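3.2 Dry goods and where they are kept

The second part of the study looked at packaged food that needs no chilling, which the households in Clukholm mostly called "the dry things". We were interested in two points: how long a packet stays out on a surface before it is put away, and whether people can later say where it went. Over the study period 306 packets were logged by the households themselves, using a short paper form kept in the kitchen.

Slim boxes gave the most varied results. Tins and jars were nearly always put with other tins and jars, but a long narrow carton has no obvious place. It can lie flat on top of other goods, stand at the side of a shelf, or stay on the table until somebody wants it. The Walkers box in Figure 4a, with its red tartan printing, is typical of the type: several times longer than it is wide, and easy to pick up from a flat surface.

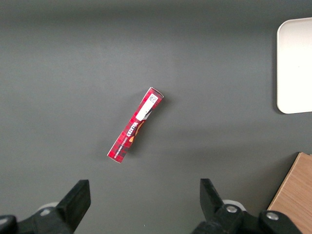
Biscuits should be counted apart from the rest of the dry goods, Yao-tsung Cheung argued on reading an early draft, as a packet of biscuits left on the table is often there on purpose and has been "put away" as far as the household is concerned. We accept the point in part. The forms did not ask whether a packet was meant to stay out, and we have no way of adding this now. In the November round the question was included, and those answers are reported in Section 4.

Where goods did go into storage, the type of front made a difference. Open shelves were filled quickly and described accurately afterwards. Closed fronts were slower, and people were less sure of the contents when asked the next day. Two households kept all their dry goods behind closed doors and gave the least certain answers of any – though both said they were happy with the arrangement.

Handles came up more often than we had planned for. Several people said they disliked knobs that catch on sleeves, and preferred a handle set into the door. Figure 4b gives the pattern we refer to as the recessed bar: a slot with a rounded top is cut into the pine front, and a black bar is fitted inside it.
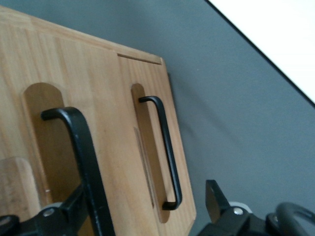
Figure 4. (a) Slim carton on a tabletop. (b) Cabinet front with recessed bar handles.

With a handle of this kind the hand has to go into the slot to take hold of the bar, so most people put down whatever they were carrying before opening the door. This adds a step, and the packet is then on a surface again. Mohsin Sethi's earlier notes on the Pisel kitchens mention the same habit – there it was linked to heavy doors, and the handles were of another type. Our forms do not allow the two causes to be told apart.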